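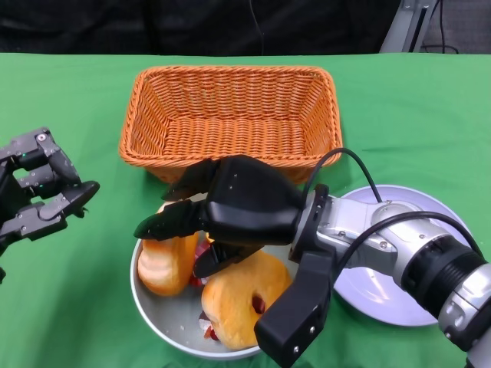

The right-hand gripper over the doughnut bowl, with the multi-fingered hand waiting on the left.

Doughnut month at the Brurkstead bench

February has been all about soft, sticky things on our bench, and we've had a brilliant time with it! After a winter of blocks and bottles, the Gorkham comparison has moved on to food, and glazed doughnuts are a lovely hard test. They squash, they slide about, and two of them in one bowl leave very little room for a finger to get in between.

Each gripper gets 50 tries at the bowl, then 50 more at moving a doughnut across to the plate or the basket. The big black gripper on the right arm has been the surprise so far. We had it down as clumsy (it's a bulky thing and it hides a lot of the bowl from the head camera), but the long finger is very good at finding the gap, and the grip has been gentler than we feared once we turned the closing force down. The multi-fingered hand is slower to set up and much fussier about where it starts, yet it's a joy to watch when it gets going, and we think it will do better on the basket, where there's a rim to reach over.

We've logged 458 tries on food since the change, which brings the whole comparison to 2,996. The controller is still the Nguyen-Tran one, with the new wrist settings. If you've been using the old settings file, please swap it, as the old one closes far too fast for anything with jam in it.

Next up is a second camera, lower down and off to the side, so we can see what the fingertips are doing under all that housing. After that we're trying the Grakuvlow soft tips on both sides, with 200 tries booked in. The logs are in the shared folder, and wipes are in the drawer under the bench.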